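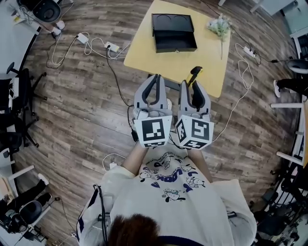
Zweiradmechatroniker/in (m/w/d) Motorinstandsetzung und ATV-Technik

Ornen Zweirad- und Quadtechnik, Standort Ostport
Vollzeit, unbefristet, Kennziffer 3753

Für unsere Werkstatt in Ostport suchen wir zum nächstmöglichen Termin Verstärkung in der Motorinstandsetzung. Wir reparieren und warten Motorräder, Roller, Quads und ATVs, vor allem Einzylinder und Zweizylinder bis in die mittleren Hubraumklassen. Unsere Kunden sind Privatleute, Verleihbetriebe und mehrere Forst- und Landwirtschaftsbetriebe aus der Umgebung. Zurzeit arbeiten sieben Leute im Betrieb, davon vier in der Werkstatt, die anderen in Annahme, Teilelager und Büro.

Die Stelle ist neu. Bisher haben wir Zylinder- und Kurbelwellenarbeiten teilweise an die Firma Ardeleanu Motorenbau vergeben. Seit Februar machen wir den größeren Teil davon selbst und brauchen dafür jemanden, der überwiegend am Motor arbeitet. Bohren und Honen bleibt vorerst außer Haus.

Ihre Aufgaben

Zerlegen, Vermessen und Zusammenbau von Viertaktmotoren, luft- und flüssigkeitsgekühlt
Beurteilung von Kolben, Zylindern, Ventiltrieb und Kurbeltrieb, Erstellen einer Teileliste für den Kostenvoranschlag
Instandsetzung von Schaltgetrieben und Variomatik-Antrieben
Einstellen von Vergasern, Fehlersuche an Einspritzanlagen
Fehlersuche an Zündung, Ladesystem und Kabelbaum
Einbau von Austauschmotoren einschließlich Anpassung von Ansaugung und Auspuff, soweit zulässig
Probelauf und Probefahrt, Eintragen der Messwerte in den Auftrag
In der Saison auch normale Inspektionen, Reifen und Bremsen. Das betrifft alle in der Werkstatt.

Was Sie mitbringen

Abgeschlossene Ausbildung als Zweiradmechatroniker/in, Kfz-Mechatroniker/in oder Land- und Baumaschinenmechatroniker/in
Erfahrung mit dem Öffnen und Zusammenbauen von Motoren. Es müssen keine Motorradmotoren gewesen sein.
Sicherer Umgang mit Messschraube, Innenmessgerät und Messuhr
Führerschein Klasse A und B. Wer Klasse A noch nicht hat, kann sich trotzdem bewerben, wir beteiligen uns dann mit bis zu 1588 Euro an den Kosten.
Deutschkenntnisse, die für Auftragstexte und Rückfragen mit der Annahme reichen

Kenntnisse im Schweißen (WIG) sind von Vorteil, aber keine Bedingung. Eine Meisterprüfung ist für diese Stelle nicht erforderlich. Wer sie später machen möchte, kann das mit uns besprechen.

Arbeitsplatz und Ausstattung

Sie bekommen einen festen Platz im Motorenraum, getrennt von den Hebebühnen, mit Montageständer, Teilewaschgerät und Presse. Das Handwerkzeug wird gestellt. Eigenes Werkzeug darf mitgebracht werden und wird dann in die Liste der Betriebsversicherung aufgenommen. Für Aufträge und Teilebestellungen nutzen wir das Programm Peron. Vorkenntnisse darin erwarten wir nicht, die Einarbeitung erfolgt in den ersten Wochen nebenbei.

Arbeitszeit und Bezahlung

Die Arbeitszeit beträgt 39 Stunden pro Woche. Von Frühjahr bis Spätsommer fallen Mehrstunden an, diese werden auf einem Zeitkonto gesammelt und im Winter abgebaut - auf Wunsch auch ausgezahlt. Urlaub 28 Tage. Zwischen Weihnachten und Neujahr ist der Betrieb geschlossen, diese Tage gehen vom Zeitkonto ab.

Die Bezahlung richtet sich nach Ausbildung und Berufsjahren. Nennen Sie uns bitte Ihre Vorstellung in der Bewerbung. Arbeitskleidung wird gestellt und gereinigt. Ersatzteile für eigene Fahrzeuge geben wir zum Einkaufspreis ab, und nach Feierabend kann nach Absprache eine Bühne benutzt werden.

Probearbeiten

Vor einer Einstellung vereinbaren wir zwei bezahlte Probetage. Sie zerlegen dabei einen Motor aus unserem Bestand, messen ihn aus und schreiben einen kurzen Befund. Sicherheitsschuhe bitte mitbringen.

Bewerbung

Schicken Sie uns einen Lebenslauf und die Zeugnisse der letzten beiden Arbeitgeber, per Post oder über das Formular auf unserer Seite. Ein Anschreiben ist nicht nötig, ein paar Sätze zu den Motoren, an denen Sie bisher gearbeitet haben, helfen uns mehr. Geben Sie bitte die Kennziffer an und ab wann Sie anfangen könnten.

Bewerbungsschluss ist der 12. August. Die Gespräche finden danach in Ostport statt, Fahrtkosten erstatten wir gegen Beleg - bei Anreise mit dem eigenen Fahrzeug nach Kilometern.

Unterlagen in Papierform bitte nur als Kopie, wir senden sie nicht zurück. Nach Abschluss des Verfahrens werden sie vernichtet.

Ornen Zweirad- und Quadtechnik
Werkstraße 83
Ostport
Eingang Werkstatt über den Hof, Parkplätze für Bewerber neben dem Teilelager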